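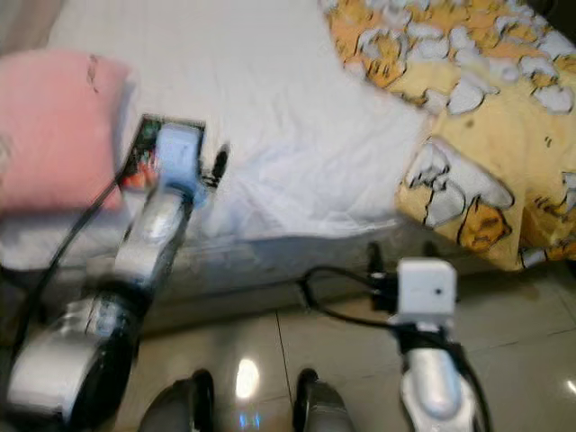 Résidence Whitlock – Forum des résidents
Rubrique : Chambres et entretien
Sujet : Remise en ordre du lit avant la visite mensuelle (janvier)

Sille Stougaard
Intendance

Mesdames, Messieurs,

À la suite des remarques formulées lors de la dernière visite, l'intendance rappelle les dispositions applicables aux lits des chambres meublées. Le drap de dessous doit être tendu et rentré sur les quatre côtés. Les oreillers sont placés à la tête du lit. Les couvertures personnelles, y compris les couvertures à motifs de dessin animé, sont admises, à condition d'être pliées au pied du lit et de ne pas traîner au sol. Aucun appareil électronique, aucun câble et aucune revue ne doivent rester sur la literie.

Les chambres doivent être prêtes à 10 h. Les observations peuvent être déposées à la suite du présent message.

D. Yazzie
Résident, 2e étage

Madame,

Je prends acte de ces dispositions et souhaite obtenir une précision. Le règlement intérieur, à l'article 5, n'évoque que « la propreté générale de la chambre ». Il ne mentionne ni les revues ni les couvertures. Sur quel fondement une revue posée sur un lit fait pourrait-elle donner lieu à une remarque ?

Sille Stougaard
Intendance

Monsieur,

L'article 5 renvoie à l'annexe consacrée à la literie, affichée à chaque palier. Cette annexe demande que le couchage soit dégagé. Une revue sur la table de chevet ne pose aucune difficulté.

H. Kapoor
Déléguée des résidents

Je me permets d'intervenir au nom de plusieurs résidents du deuxième étage. La règle relative aux appareils électroniques nous paraît justifiée : un boîtier ouvert, dont le circuit est apparent, n'a pas sa place sur un drap, et encore moins à côté d'un oreiller. Il en va de même des petits connecteurs, que l'on retrouve ensuite dans le linge. La règle relative aux revues nous paraît en revanche excessive. Beaucoup de chambres ne disposent pas de table de chevet, et le lit demeure la seule surface où poser un imprimé à plat.
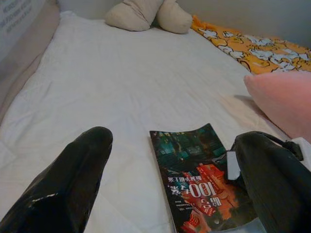 Nous proposons donc qu'une revue soit tolérée, pourvu que le drap soit lisse et les oreillers correctement disposés. Nous demandons également que les couvertures jaunes ou de couleur vive ne soient plus signalées comme « non conformes », mention relevée à deux reprises au trimestre dernier.

B. Esposito
Lingerie

Du point de vue de la lingerie, je ne puis soutenir la tolérance demandée. Les encres des couvertures glacées déteignent parfois sur le coton blanc lorsque celui-ci est humide, et les draps tachés doivent être traités à part, à 60 degrés. Pour les taies roses ou de toute autre couleur, je recommande un lavage séparé. Toute tache doit être signalée au moment du dépôt, au moyen de la fiche jointe au sac.

D. Yazzie
Résident, 2e étage

Je lis régulièrement au lit depuis mon arrivée et n'ai jamais constaté pareille trace. Je maintiens que cette exigence dépasse ce que le règlement autorise. Une couverture froissée ou un magazine ne constituent pas un défaut d'hygiène.

B. Esposito
Lingerie

Je ne conteste pas votre expérience, Monsieur. Je fais état des draps que nous recevons.

K. Marchetti
Résident, 4e étage

Bonjour,

Une question pratique, si vous le permettez. Le protège-matelas doit-il être retiré pour la visite, ou suffit-il qu'il soit tendu ? Le mien glisse vers le pied du lit.

Sille Stougaard
Intendance

Monsieur Marchetti, le protège-matelas reste en place. Des élastiques d'angle sont disponibles à l'accueil, sur simple demande.

Concernant les revues, la proposition de Mme Kapoor sera transmise à la direction. Jusqu'à sa réponse, l'annexe s'applique dans sa rédaction actuelle. La mention « non conforme » ne sera plus employée pour la couleur ou le motif d'une couverture.

H. Kapoor
Déléguée des résidents

Je vous remercie de cette réponse et en informerai les résidents concernés. Je souhaiterais que la décision de la direction soit publiée dans ce même sujet.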